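Limescale, and what I did about the water

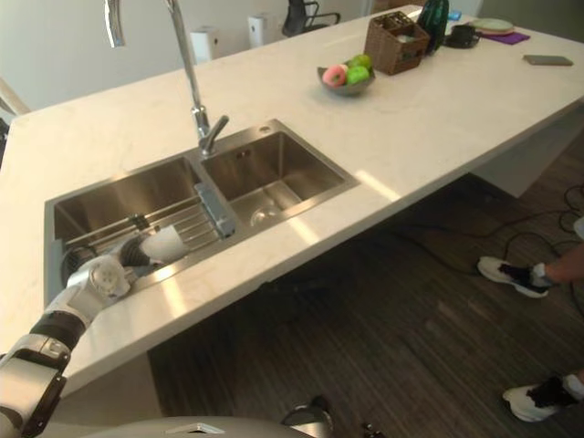

Double sink with the drainer rack in the left basin.

The water report for our postcode gives a hardness of 323 milligrams per litre as calcium carbonate. The supplier classes that as very hard. I had been descaling the kettle every fortnight for years without looking the number up.

Hardness is mostly dissolved calcium and magnesium. When the water is heated, the bicarbonate breaks down, carbon dioxide leaves and calcium carbonate comes out of solution. It sticks to whatever is hottest, so the kettle element and the immersion heater get it first. Cold pipes stay fairly clear. Taps and shower heads collect it by evaporation, a slower process that leaves the same white crust.

I looked at three ways of dealing with it.

The first was a magnetic collar that clips round the rising main. Doltura sell one, and it costs 30 pounds. I fitted it in April and left it alone for two months. Test strips gave the same reading before and after, as they should, because the collar makes no claim to remove calcium. The claim is that the scale forms in a softer, looser state. I could see no difference in the kettle. My method was poor (one kettle, one household, no control) so take that for what it is worth.

The second was a phosphate dosing cartridge. This feeds a small amount of polyphosphate into the line and slows down crystal growth. It works best in cold and moderately warm water and breaks down near boiling, so it does more for a combi boiler than for a kettle. The Prins cartridge needs changing every six months. I ruled it out on running cost and on the space it would take next to the stopcock.

The third was an ion exchange softener, and this is what went in. The unit is a Kekora, twin cylinder, non-electric. Water passes through a bed of resin beads that hold sodium, and the beads give up sodium and take on calcium and magnesium. When the resin is nearly spent, brine is flushed through to reverse the exchange, and the waste goes to the drain. With two cylinders one can regenerate while the other is in service, so there is no gap in the supply.

A few notes on fitting, for anyone planning the same:

Keep one unsoftened tap for drinking. Softened water carries extra sodium, and it should not be used for making up baby formula.

Check the static pressure first. Ours reads 3 bar at the outside tap, which is comfortably within the range in the manual. Above the upper limit you need a reducing valve before the softener.

Fit a bypass with three valves, even if the installer calls it optional. I have used it twice already.

The drain hose must end in an air gap. Mine runs to a standpipe – the first attempt was pushed straight into the waste and had to be redone.

Test strips now show next to nothing on the softened side. Soap use has dropped a good deal, and I had to turn the dishwasher's own hardness setting right down. The old scale in the hot water cylinder is still there. In theory it dissolves slowly over many months. I have seen flakes in the bath tap strainer, so something is moving.

Salt is the remaining expense. The unit takes block salt, and I buy Sastora blocks when the farm shop has them. I will log the use over a full year and post the figures, along with the readings from the strips.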